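Stavholm bench notebook, September
Hanging task, hand-held grippers, morning and a bit of the afternoon

Back on the rack today. Kyrylo Hordiienko had left me a note saying the Mevcombe set was thin on anything that has to be hung up or taken down, so that's what I did until my wrists complained. The running total was 2,693 demos before I started, and I added 38 that I'm happy to keep. Kyrylo, there are 4 more in the folder marked "maybe" and I'd like your eye on them before they go anywhere!

The task as I've been doing it: lift the hooked piece off the left end of the bar, pass it across to the right gripper over the tray, hang it on one of the pegs, let go, back both hands off. Sounds like nothing. The lifting off is fine. The passing is where I kept making a mess of it, as my habit is to twist the left wrist inwards at the last moment, and then the right jaws come in at an angle I'd never want the arms to copy. Slowed right down and tried to keep both grippers level through the swap. Much better to watch back, though it does feel like doing the washing-up in oven gloves.

Things I want to remember:

Start each one with the jaws open and pointing at the middle of the table, and hold still for a breath before moving. The first few this morning I was already on the move when the recording began, and those all had to be cut.

Keep the cables off the near corners. The right one runs down along my wrist and if I reach too far over it drags, and you can see the little tug in the trace afterwards. I've been looping the left one off the side of the table before each run and that's helped.

Don't look away to check the screen halfway through. I did it twice. Head view swings off and the whole middle of the demo is useless.

Okum trackers: lost the left hand once when I turned it too far over, came back by itself. I've gone back to the old smoothing setting (60) after Sandberg's new one made the release look like a slide. Might be me, might be the setting, haven't had time to do the two side by side. Somebody else is welcome to try.

Also had a go at the reverse, peg back to the end of the bar. Harder. The hook wants to swing and I end up chasing it. Almost gave up, then found that coming up from underneath works better than coming at it from the front – the hook finds the bar on its own, more or less. None of those are in the count, they were only for me to learn the move.

For next time: nearest peg only, then farthest only, and mix them after that. I've been picking whichever I fancied and I suspect I've got a favourite. And Kyrylo, can we agree what counts as finished? I've been stopping with both hands clear of the tray, but your older ones stop the moment the jaws open.

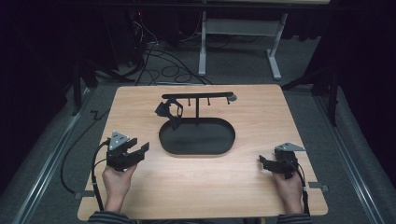
Both grippers in hand, hook on the left end of the bar.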